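Call for participants: home demonstrators for hand-held gripper recording

Burkulen is looking for 35 people in Ostach and the nearby villages who will record everyday tasks at home with a hand-held gripper. The recordings are used for teaching robot arms in the Flakavon project. You do not need any technical education.

What you will do

You receive a gripper with a camera on it and a list of 92 short tasks, for example unpacking a parcel, folding a towel or putting cups on a shelf. You hold the gripper in one hand and do each task slowly, a few times, with your own things and in your own rooms. Please do not tidy up specially for us — we want homes as they are. Letters and papers with your name should be put away before you start.

Who can apply

You are 18 or older, you can hold a light tool for some time without pain, and you have 4 free hours per week for three weeks. Left-handed persons are very welcome, we have too few of them.
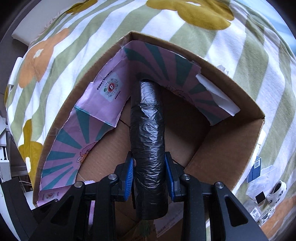
Wrapped and soft objects are for us the most interesting part of the list, so we ask for patience with them. If an object slips, do not stop the recording. Pick it up again and continue, the failed attempts are also useful.

Payment is made per accepted hour, after the gripper is returned. Training takes one evening at the Debnath building, second floor, and it is paid too.

To apply, fill in the form on this page and write which days suit you. First grippers are given out on 19 August 2024. A second group will start in December.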